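Section 4. Setting up the peg-stacking task

This section covers the table layout, the start position and the first practice run for the Lodeo stacking round. It assumes the arm has been bolted down and switched on as described in Section 3. Allow 40 minutes the first time. Club members who have done it before will need less.

4.1 Laying out the table

1. Clear the white table and wipe it with a dry cloth. Do not use polish.

2. Put the three-peg base on the side away from the arm, with its long edge running front to back. Push each peg down by hand. A peg that leans a little can still be used, but note it on the run sheet.

3. Thread the starting pieces onto the pegs. Practice layouts may be part-built, so the pegs do not need to hold the same number of pieces.

4. Spread the remaining pieces flat on the table. Leave a finger's width between any two pieces.

5. Keep the arm's cable clear of the pegs through the whole of its swing.
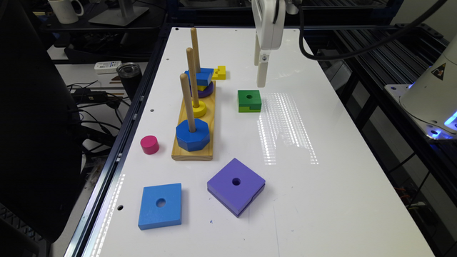

6. Write the layout on the run sheet before anything moves. Give colour, shape and position, in that order – "green square, right of rear peg" is enough.

Note: Pieces with a notch or step are harder to grip than plain squares. New teams should leave them out until they have nine clean runs.

Caution: Keep hands off the table while the arm is enabled. One person holds the stop button and does nothing else.

4.2 Checking the wrist camera

1. Open the Agudelo viewer on the club laptop and choose the wrist view.

2. Jog the arm slowly and watch the picture. It should follow the movement without freezing.

3. Look for reflections from the ceiling lights. They can show up as pale patches, and the colour finder may take one for a piece. If it does, lower the exposure a step at a time.

4. Save the settings under your team name. Do not overwrite the Jusel file – the Grellville team loads it at the start of every session. 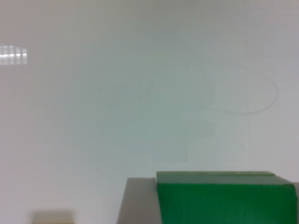 Hưng Ninh asks that teams save a still from the wrist view before changing the exposure, as he spent most of August trying to match settings that had no picture to go with them. He would also like the run number put in the file name.

4.3 First practice run

1. Load program 19 and set the speed to its lowest value.

2. Check that the table is clear of hands, then press Start.

3. Let the arm pick one piece and place it on a peg. Stop there and record the result.

4. If the viewer shows error 895, press Stop, move the arm back to its start position and repeat 4.2 from step 2.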